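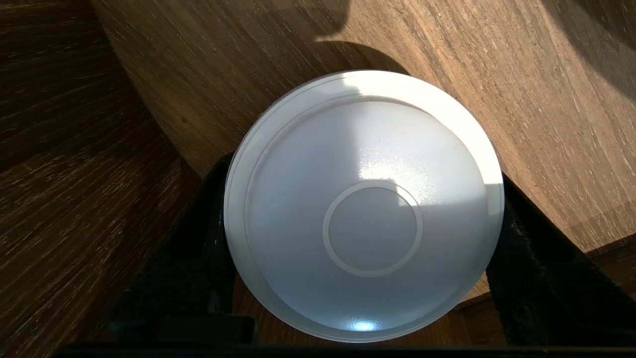
4. Fitting and looking after the lid

Okay, on to the lid! Your Hetum tub ships with its lid packed separately, so dig it out of the box before you go any further (mine was hiding under the cardboard insert, and I very nearly threw it out).

1. Wash the lid in warm, soapy water and let it air dry. Skip the scouring pad, it leaves scratches.

2. Fill the tub, but stop a little short of the top. The 975 ml size takes 447 g of plain flour with room to spare, and that's what I keep in mine.

3. Set the lid on flat and press down in the middle with your palm, then go around the rim with your thumbs. You're feeling for a soft click on both sides.

4. Turn the tub on its side over the sink and give it a gentle shake. If anything sneaks out, take the lid off and do step 3 again.

Note: A brand new lid is stiff! Mine took 2 days of opening and closing before it loosened up. If yours is still fighting you after that, a tiny dab of cooking oil inside the rim helps a lot.

Caution: Don't put the lid in the oven or the microwave, and keep it out of any dishwasher cycle hotter than 75 °C. A warped lid won't go back to shape, and I've tried.

Taking it off again

5. Hold the tub steady with one hand, get a thumb under the rim and lift slowly. Don't pry with a knife.

Note: Lids from the older Drokholm tubs look like they should fit, but they're a hair too small. Keep the two sets apart in the cupboard.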